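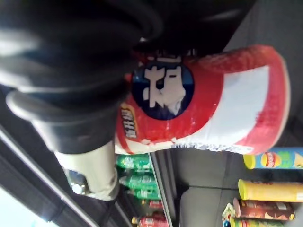 Fig. 1. Wrist camera view, red and white cylindrical container held in the gripper at the shelf.

Forum > End effectors > Comparative trials

Posted by burnier_lab, December 30, 2018
We are comparing two grippers for retail shelf work, the Pollutar and the Zemus, on the same arm and controller. The still is from the Pollutar series. Each gripper was given 400 attempts on cylindrical packaging. Members with experience of either model are invited to comment, particularly on the choice of finger pad.

Reply by shelf_trials
Thank you for posting this. Our department used the Zemus until February and found the pads marked glossy packaging. Could you state the closing force?

Reply by burnier_lab
The force was left at setting 3 for both grippers. We have not yet examined the packaging for marks. The container in the still has small white scuffs on the red surface, but we did not record its condition beforehand and draw no conclusion from them.

Reply by moynihan_user
I must disagree with the method. An identical setting does not mean an identical force on two different makes. A load cell should be placed between the fingers before any figures are compared.

Reply by shelf_trials
I do not share that view entirely. An operator in a shop will use the setting supplied, and a comparison on that basis has its uses.

Reply by optics_desk
My concern is the camera position. The black housing and finger take up a good deal of the view, and the pad partly hides the green bottles behind. We moved ours to a Moynihan side bracket, part 795, and lost less of the shelf.

Reply by burnier_lab
Both points are noted. The load cell will be fitted for series 2. The camera will remain at the wrist until that series is complete.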